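Sofa Tidy – student recordings, two-arm home robot

README for the data folder of the Clavmont Robotics Club, home tasks group
Last edited Aug 29, 2024
Maintained by Lotte Hoekstra. Teleoperation and labels by Muchen Qian.

What is in the folder

The folder holds 316 recorded episodes of a two-arm robot working with cushions and cloth items in a furnished living room. The club made them for its entry in the Bakker student competition, home tasks class. The task sheet asks for a robot that can pick up a cushion, move it, and leave it on the right seat. We started with one sofa and one cushion and added more things to the room as the operators got better at it.

Every episode has head camera video, joint positions for both arms, gripper open/close values, and a short text label. Episodes are between 31 and 85 seconds long. Anything shorter was an operator restart and has been deleted. Anything longer was cut at the point where the operator let go of the controls.

The easier episodes keep the seats clear. The brown two-seat sofa is the main target, and a red cushion on the floor against it is the usual starting position. The floor is pale marble with gray veining and it reflects light badly near the doorway, so expect bright patches in the video.
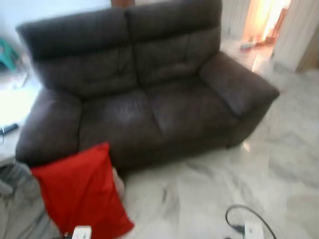

Can I train on the easy episodes only?

You can, and the split file easy.txt is there for that. A policy trained on easy.txt alone did poorly for us once the sofa had other things on it, so we suggest mixing in at least part of cluttered.txt from the start.

Folder layout

episodes/ – one subfolder per episode, numbered from 0001
labels/ – one text file per episode, same number
splits/ – easy.txt, cloth.txt, cluttered.txt, heldout.txt
tools/ – the viewer and the script that checks timestamps
notes/ – operator notes, typed up by hand, spelling not fixed

The viewer needs Python and nothing else. Run it from inside tools/ with the episode number as the only argument. If the video opens but the joint plot is blank, the timestamps file is missing. Run the check script and it will be rebuilt.

Label format

Labels are one line, present tense, lower case. They name the arm, the item and the action, in that order. Two real ones:

right arm, red cushion, lift from floor by corner
both arms, red cloth, pull flat

We did not label failed grasps separately in the first batch. They are in there, and the label says what the operator was trying to do. In the second batch a failed grasp ends with the word "miss." Please don't treat a missing "miss" in the first batch as a success.

Cloth episodes

The cloth split covers thin and floppy items. These were harder than the cushions. The grippers close well on a fold and badly on a flat layer, so operators learned to push the cloth into a ridge first and then close. When both arms work on the same item, the left arm often ends up low and near the edge of the view. Head camera video alone may not tell you whether the left gripper is closed – use the gripper values.

Cables on the arms swing into view during fast moves. We left those parts in.
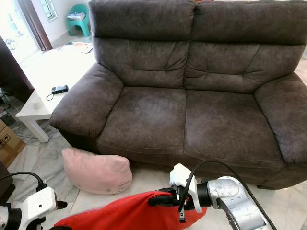
Photo: Clavmont Robotics Club, home tasks group. Free to reuse with credit.

Some colors are close enough to cause trouble. Brown seats against a dark cloth gave our segmentation step a lot of false edges, and we ended up turning it off for the final training run. Red items were the easiest to follow by a wide margin. If you are building a detector from this data, test it on something other than red before you trust the numbers.

Cluttered episodes

In the cluttered split the brown sofa has clothing, bags, cables and small items on it, and there is a gray sofa at the other side of the work area. The operator has to take a cushion by a corner and move it without dragging other things along. Corner grasps are quick but the cushion hangs at an angle and swings, and the lower half may still be touching the floor when the arm starts to move sideways. Muchen's notes recommend lifting straight up until the cushion is clear, then waiting for the swing to settle. Episodes recorded before he wrote that down are noticeably messier.

People are sometimes partly visible at the edge of the video. No faces appear in the files we share. If you find one, write to Lotte with the episode number and we will pull the episode.

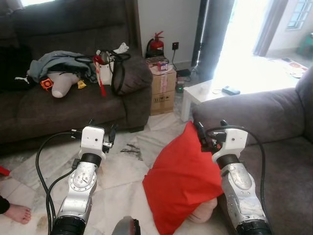 Known problems

– Gripper values on the left arm have a constant offset in the first batch. Subtract the value in offset.txt.
– Two episodes have the same video by mistake. Both are listed in notes/duplicates.txt and neither is used in a split.
– Exposure changes when the head turns toward the doorway. It takes a moment to recover.
– Furniture and small items moved between sessions. Do not assume a fixed room map.
– The Stenon time sync box dropped out during one session. Those episodes were synced by hand from the joint data and are marked "hand" in the label file.

How the recordings were made

Two people per session, one on the controls and one near the stop button. The operator did ten practice moves before recording and then worked down a printed task list. Swap roles after each list. New members recorded only easy episodes until an older member had watched them finish a full list.

The heldout split was recorded last and should not be used for training. Our competition scores will be reported on it in October, and we would like other teams' numbers to be comparable.

Use and credit

Free for class work and non-commercial projects. Credit the Clavmont Robotics Club and mention which splits you used. The Jesetti loader works with this folder if you set the episode numbering to four digits. Fixes to labels are welcome; send the episode number, the old line and the new line.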